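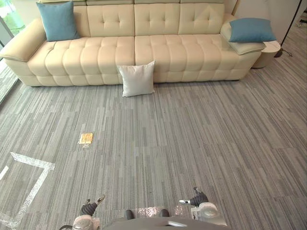
Moving to Plimville, part two: the first winter

I said in my last post that I would write about the heating, so I'll get that out of the way first. The house has an old oil boiler in the basement and it works. It is loud when it starts up in the morning, and for the first week I woke at 5 a.m. every day thinking a truck had pulled into the driveway. Now I sleep through it.

We moved 391 miles to get to Plimville. The drive took most of a day with two stops, and the moving truck got in the next afternoon. The movers were fine. One box of dishes was marked as books and got treated like books, so we lost four plates and the lid of the good casserole dish. I filed a claim and they paid me $90, and I thought that was fair.

The town has 2,092 people according to the sign on the county road. There is one grocery store, a hardware store, a diner, two churches, a library that is open four afternoons, and a gas station that also sells fishing licenses. For anything else you drive to Uvgate. It's 14 miles if you take the river road and a bit more if you take the highway. I take the highway when there is snow, and there has been a lot of snow.

I had not thought much about groceries before we came. In the city I shopped almost every day on the way home and never kept much in the house. The store here closes at 7 p.m. and the produce comes in twice a week, so if you go the evening before a delivery there may be onions and not a lot else. I now keep a list on the side of the fridge and do one big shop in Uvgate every other week. We bought a small chest freezer for the basement in January. I should have bought it in November.

The diner is called Asadi and it is better than it needs to be. They do a lentil soup with fried onions on top that I would eat every day if it were up to me. Breakfast is the busy time. By ten in the morning the plows have been through and the drivers are all in there, and you'll wait for a table.

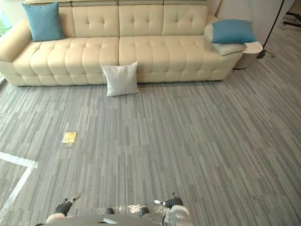
The other thing people asked about was internet, as I work from home and so does my wife three days out of five. The cable company does not come out to our road. The choice was satellite or a local outfit named Wurkov that puts a dish on your roof and points it at the water tower. We went with Wurkov. The install took two visits, the first one being called off on account of wind. It's slower than what we had, but it holds up for video calls and it has only gone out twice, both times in ice storms. When it's out I drive to the library if it's open and sit in the car if it isn't - their signal reaches the parking lot.

The snow itself was less trouble than I expected. We pay a man with a plow to do the driveway and I do the steps and the path to the oil fill with a shovel. I bought the wrong shovel first, a wide metal one that catches on every crack in the concrete. The plastic one from the hardware store was cheaper and works better. Boots matter more than the coat. Keep a bag of sand in the trunk.

Meeting people has been slow. Everyone waves from their cars here, and it took me a few weeks to start waving back in time. I signed up for the winter reading group at the library in February and that has helped some, though I have only finished one of the three books.

Next time I'll write about the well. We had the water tested and the iron came back high, so we are looking at filters, and there are more kinds of filters than I knew about. If you have a well and a system you like, leave a comment with the model and what you pay for the cartridges.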